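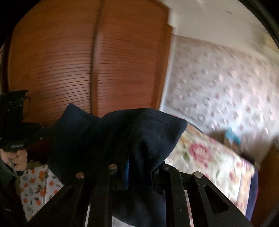

Kleiderschrank Daver Anden, zweitürig, rotbraun: Testbericht nach neun Monaten

Stand: 1/10/25

Der Anden ist der zweitürige Kleiderschrank aus dem Schlafzimmerprogramm von Daver. Geliefert wird er zerlegt in mehreren Paketen. Gekauft wurde er regulär im Handel für 694 Euro, Lieferung bis Bordsteinkante inklusive. Aufgestellt ist er in einem Schlafzimmer mittlerer Größe neben dem Bett, an einer tapezierten Wand. Bewertet werden Lieferung, Montage, Türen, Innenraum, Oberfläche und Alltagsverhalten.

Ausführung

Den Anden gibt es in drei Farbtönen. Getestet wurde der rotbraune. Die Front besteht aus zwei hohen Türblättern mit feinen, waagerecht verlaufenden Rillen. Dazwischen sitzt eine senkrechte, erhabene Holzleiste, die am linken Türblatt befestigt ist und den Spalt überdeckt. Der Seitenrahmen ist heller gehalten und geht ins Orangebraune. Wer eine völlig einheitliche Farbe erwartet, sollte das wissen, der Unterschied ist bei Tageslicht deutlich. Im Onlineshop war er auf den Produktfotos kaum zu erkennen.

Die Rillen sind keine aufgedruckte Struktur, sie lassen sich mit dem Fingernagel ertasten. Der Hersteller bezeichnet das Dekor als Thongsuk. Auf Türen anderer Serien ist es laut Händler nicht erhältlich, Ersatztüren müssen also passend zum Anden bestellt werden.

Lieferung und Verpackung

Alle Pakete kamen am selben Tag. Kantenschutz aus Karton an allen vier Ecken der Türblätter, dazwischen Schaumfolie. Eine Einlegeplatte hatte an der hinteren Kante eine Druckstelle von wenigen Millimetern. Sie liegt im montierten Zustand verdeckt und wurde nicht reklamiert. Die Beschläge sind in nummerierten Beuteln sortiert, die Nummern stimmen mit der Anleitung überein. Ein Beutel mit Bodenträgern enthielt einen Träger zu viel, gefehlt hat nichts.

Das schwerste Paket enthält beide Türblätter. Allein ist es über eine Treppe nicht sinnvoll zu transportieren. Wer keinen Aufzug hat, sollte die Türblätter unten auspacken und einzeln tragen.

Montage

Die Anleitung besteht ausschließlich aus Zeichnungen. Sie ist überwiegend eindeutig. Unklar ist Schritt 9: Dort wird die Mittelwand eingesetzt, und aus der Zeichnung geht nicht hervor, welche Seite nach vorn zeigt. Entscheidend ist die Lochreihe. Der kürzere Randabstand gehört nach vorn. Wird die Wand verkehrt herum eingesetzt, passen die Einlegeböden zwar hinein, stehen aber so weit vor, dass die rechte Tür nicht mehr schließt.

Der Korpus wird liegend verschraubt und danach aufgerichtet. Zum Aufrichten braucht man zwei Personen und eine Deckenhöhe, die spürbar über der Schrankhöhe liegt. Maßgeblich ist die Diagonale der Seitenwand, die Höhe allein reicht als Maß nicht. Der Hersteller nennt die Diagonale nicht. Vor dem Kauf sollte man sie aus Höhe und Tiefe selbst berechnen.

Die Rückwand wird in eine Nut geschoben und zusätzlich mit 30 kleinen Nägeln fixiert. Das ist mehr als bei vergleichbaren Schränken dieser Preisklasse, und es wirkt sich aus: Der Korpus ist nach dem Nageln deutlich steifer als vorher. Wichtig ist, vor dem ersten Nagel beide Diagonalen des Korpus zu messen. Weichen sie voneinander ab, hängen die Türen später schief, und über die Scharniere lässt sich das nur teilweise ausgleichen.

Benötigtes Werkzeug: Kreuzschlitzschraubendreher, Hammer, Wasserwaage, Bohrmaschine für die Wandbefestigung. Ein Innensechskantschlüssel liegt bei. Der Akkuschrauber ist für die Exzenterverbinder nicht zu empfehlen, die Aufnahmen überdrehen schnell.

Wandbefestigung

Zwei Metallwinkel liegen bei, Dübel und Schrauben für die Wand nicht. Die Winkel werden oben auf dem Korpus verschraubt und sind von vorn nicht sichtbar. Bei tapezierten Wänden empfiehlt es sich, die Bohrstelle vorher kreuzförmig einzuschneiden und die Tapete zurückzuklappen, damit der Bohrer sie nicht mitreißt. Die Befestigung ist bei diesem Modell zwingend erforderlich. Mit beiden Türen offen verlagert sich der Schwerpunkt so weit nach vorn, dass der leere Schrank ohne Winkel merklich kippelt.

Fußleisten sind nicht berücksichtigt. Der Korpus hat hinten keine Aussparung. Entweder wird die Leiste im Bereich des Schranks ausgeklinkt, oder es bleibt ein Spalt zur Wand, den die Winkel überbrücken müssen. Ihr Langloch ist dafür knapp ausreichend.

Türen und Scharniere

Jede Tür hängt an vier Topfscharnieren. Verstellbar sind Höhe, Seite und Tiefe, jeweils über eigene Schrauben. Die Einstellung nach der Montage dauerte länger als erwartet, was an der Mittelleiste liegt. Sie verzeiht wenig: Steht die rechte Tür nur geringfügig zu weit links, streift sie beim Schließen an der Leiste. Das richtige Vorgehen ist, zuerst die linke Tür vollständig auszurichten und die rechte danach anzupassen.

Die Schließreihenfolge ist durch die Leiste vorgegeben. Zuerst rechts, dann links. Beim Öffnen umgekehrt. Wer nur an die rechte Schrankhälfte will, muss trotzdem beide Türen bewegen. Im Alltag stört das mehr, als es sich liest, vor allem morgens und mit Wäsche im Arm.

Eine Dämpfung ist nicht serienmäßig. Daver bietet unter der Bezeichnung Pukero aufsteckbare Dämpfer an, die auf die vorhandenen Scharniere passen. Verbaut wurden zwei je Tür. Sie funktionieren einwandfrei, die Türen laufen auf den letzten Zentimetern langsam zu. Bei diesem Grundpreis hätten sie beiliegen dürfen.

Nach etwa zwei Monaten musste die linke Tür um eine Umdrehung nachgestellt werden. Seither ist die Einstellung stabil.

Innenraum

Links befindet sich ein durchgehendes Hängeabteil mit Kleiderstange, rechts ein Fachabteil mit Einlegeböden. Ein Hutfach läuft über die gesamte Breite. Die Stange ist ein ovales Metallrohr und sitzt in verschraubten Haltern. Unter voller Belegung mit Wintermänteln war keine bleibende Durchbiegung messbar.

Ein Einlegeboden im Fachabteil misst 613 Millimeter in der Breite. Zwei Stapel gefalteter Pullover passen bequem nebeneinander, drei nur bei schmaler Faltung. Die Böden liegen auf Metallträgern mit Gummiauflage. Sie rutschen nicht, lassen sich aber auch nicht arretieren. Der Hersteller gibt eine Belastung von bis zu 30 Kilogramm je Boden an. Mit gestapelter Bettwäsche wurde dieser Wert nicht annähernd erreicht, ein Durchhängen war auch nach längerer Zeit nicht festzustellen.

Schubladen gibt es nicht, auch nicht als Zubehör. Für Kleinteile bleiben Boxen. Das Rastermaß der Lochreihen ist erfreulich fein, die Bodenabstände lassen sich gut an vorhandene Boxen anpassen.

Beleuchtung ist nicht vorgesehen. Durch die dunkle Front wirkt der geöffnete Schrank im unteren Bereich schattig. Eine Akkuleiste mit Bewegungsmelder unter dem Hutfach behebt das für wenig Geld.

Oberfläche und Reinigung

Die Front ist leicht glänzend und reflektiert seitlich einfallendes Licht. Im gerillten Bereich fällt der Reflex weicher aus als auf der glatten Mittelleiste. Fingerabdrücke sind auf der Leiste sichtbar, auf den Rillen kaum.

Der Nachteil der Rillen ist Staub. Er setzt sich in den waagerechten Vertiefungen ab und wird mit einem glatten Tuch nur verteilt. Brauchbar sind ein Mikrofasertuch mit langem Flor oder die Möbelbürste des Staubsaugers, jeweils in Rillenrichtung geführt. Feucht sollte nur mit gut ausgewrungenem Tuch gearbeitet werden, anschließend trocken nachwischen. Möbelpolitur ist ungeeignet, sie bleibt in den Vertiefungen als weißlicher Rückstand stehen. Zur Entfernung half eine weiche Zahnbürste.

Am unteren Rand der rechten Tür ist nach neun Monaten eine kleine Macke vorhanden, verursacht durch den Staubsauger. Der Ton ist mit einem handelsüblichen Wachsstift in Mahagoni hinreichend zu treffen.

Geruch

In den ersten drei Wochen war beim Öffnen ein deutlicher Lackgeruch vorhanden. Die Kleidung wurde deshalb erst nach einer Woche Lüften mit offenen Türen eingeräumt. Im November, bei weniger geöffneten Fenstern, wäre diese Phase vermutlich länger ausgefallen. Inzwischen ist nichts mehr wahrzunehmen.

Aufstellung neben dem Bett

Die Türblätter sind als Drehtüren ausgeführt und benötigen entsprechend Platz. Bei knappem Abstand zum Bett ist der Schwenkbereich vor der Bestellung mit Klebeband auf dem Boden zu markieren. Zu berücksichtigen ist dabei auch eine überhängende Tagesdecke, in der sich die Türunterkante verfangen kann. Der Öffnungswinkel der Scharniere lässt sich nicht begrenzen. Ein Filzpunkt an der Bettkante ist sinnvoll, wenn die Tür sie erreicht.

Optisch dominiert der Schrank einen kleineren Raum. Neben gemusterter Tapete und geblümter Bettwäsche ist die ruhige Front von Vorteil, die Rillen treten aus der Entfernung zurück. In Räumen mit wenig Tageslicht wäre eine hellere Ausführung vorzuziehen.

Bewertung

Positiv: steifer Korpus, gut verstellbare Scharniere, feines Raster, stabile Kleiderstange, sortierte Beschläge.

Negativ: vorgegebene Schließreihenfolge, keine Dämpfer im Lieferumfang, keine Fußleistenaussparung, staubanfällige Rillen, unklare Zeichnung in Schritt 9.

Für 694 Euro ist der Anden angemessen bepreist, mit den Pukero-Dämpfern liegt er an der oberen Grenze. Empfehlenswert ist er für Haushalte, die überwiegend hängend lagern und beide Türen ohnehin gemeinsam öffnen. Bei häufigem Zugriff auf nur eine Schrankhälfte ist ein Modell ohne Schlagleiste die bessere Wahl.

Nachtrag zur Ersatzteilversorgung: Ein einzelnes Scharnier wurde probeweise nachbestellt. Es traf nach neun Tagen ein und entspricht dem verbauten Typ, die Schrauben lagen bei.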